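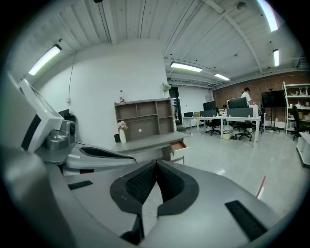
Una alumna me soltó en la primera clase que para qué estudiar el precio del pan, si el pan lo compramos todos y ya sabemos lo que cuesta. Me lo dijo tan tranquila, y llevo años dándole vueltas (¡gracias, de verdad!).

Capítulo 8
¿Quién pone los precios?

Le pregunté cuánto había pagado por su última barra y no se acordaba. Yo tampoco me acordaba de la mía, así que empatamos. De ahí sale este capítulo, que es mi favorito del libro y el que más veces he reescrito, la última en agosto de 2021.

Vamos a viajar a Timport, un pueblo con puerto, 635 hogares y dos panaderías, Puden y Říha. En noviembre sube la harina. Puden encarece la barra enseguida; Říha aguanta unas semanas y se le forman colas hasta la calle. ¿Quién gana dinero? Yo la primera vez respondí mal, os aviso.

Antes de seguir, repasad la curva de demanda del capítulo anterior, sobre todo la parte de los bienes sustitutivos, que la vamos a usar sin parar. Tened a mano papel cuadriculado y un lápiz blando, porque borraréis mucho.

8.1 La demanda de pan en Timport

Empecemos por los compradores. Con la barra a 60 céntimos, el pueblo compra 1.004 barras al día entre las dos tiendas.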